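October, long meeting room at Britthorpe, reverberation and echo checks

Started 8:40 am, finished a bit after lunch. Purpose was to get a proper baseline before the Kocsis wall panels go up, and to find out where the ringing comes from that people complain about on calls. Sándor Takács did the balloons and I ran the recorder. Tibor Szilágyi came in for the last part.

Gear: Bramo recorder, the omni mic on the short stand, laptop for the decay curves. Calibrator checked at the start and again at the end, no drift worth writing down. Spare batteries were flat. Put new ones in the grey case and please leave them there.

Ventilation was on for the first set, because the switch in the corridor does nothing. Sándor found the wall controller behind the door and got it down to the low setting. First set discarded. With the fan on low we had a clear 20 dB of usable decay above the noise in all bands except the lowest, so I've used that range for everything below and not tried to stretch it.

Mic positions are the same three as on the floor plan taped inside the back cover. A is near the door, B is at the middle of the long wall, C is the window corner. Source was at the screen end for all of them. Two pops per position, and a third where the first two didn't agree.
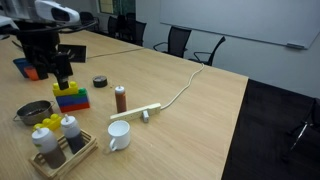
Mid-band average over the three positions came out at 788 milliseconds. I'd guessed lower from talking in there. It's too long for a room used mostly for calls. The target we gave Kocsis was well under that and I see no reason to change it.

Position C is the odd one. The curve drops quickly, then there's a knee and a slower tail. Repeated it with the blinds down and the knee moved a little but stayed. Repeated it with the door open and it was the same as before, so the corridor is not feeding back in. My note from the site visit says "corner cupboard?" with a question mark, and I still don't know. The cupboard is locked. Ask for the key before next time.

Flutter echo. Standing at B and clapping you get the zing straight away, between the window side and the long plain wall. On the recording it's strongest at 3,000 Hz and below that it thins out until you can't separate it from the ordinary decay. Sándor held one of the Ikusano foam sheets flat to the wall at head height and it dropped a lot. Moved it down to table height and it came back. He tried it sideways as well and I couldn't hear a difference from upright. So height matters and one row of panels may be enough, if it's the right row. The drawing has the row starting well above head height for somebody seated, which I think is wrong. Marked it in red on the paper copy.

Low end. There is a boom at some 200 Hz, easy to hear with a male voice from the screen end and hardly there from the door end. The foam does nothing for it, as expected at that thickness. The Kocsis panels might help if they are mounted off the wall on battens. Flat to the wall I doubt it. Their data sheet gives both mountings but the quote doesn't say which one we are paying for. Tibor to ring them.
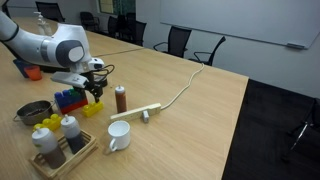
Speech check, no instruments. Tibor sat at the far end and read from the fire notice, and Sándor and I wrote down what we heard with our backs turned. Sándor got all of it. I lost two words, both when Tibor dropped his voice at the end of a line. Not much of a test, but the listeners on the other end of a call have it worse than we do, and it's the ceiling mic they're hearing through. We should record through that next time as well as our own. Need the login.

Things that went wrong:

Balloons from the new packet are smaller and the pops are weak in the low bands. Use up the old packet for anything under the mid bands, then buy the big ones again.

I named the first two files for position B as A. Fixed on the laptop, not fixed on the card. Copy from the laptop.

Windows ticked as the sun came round and it shows up as small clicks late in some of the C recordings. Doesn't touch the fitted part of the curve. Left them in.

To do before the panels arrive:

Tibor: mounting question to Kocsis, and ask if the row can come down. If they want a drawing I'll do one.

Sándor: cupboard key, ceiling mic login, balloons.

Me: redo C from a second source position and plot both decays on one sheet. Also write up the fan controller for the building people, since the corridor switch is labelled as if it works.

Colour of the panels is still not settled. Samples are on my shelf, the oatmeal one has a coffee ring on it and shouldn't go back.

Packed up at 1:15. Mic stand has a loose foot again, the glue from last time didn't hold. Foam sheets are behind the door at Britthorpe, left there for the next visit.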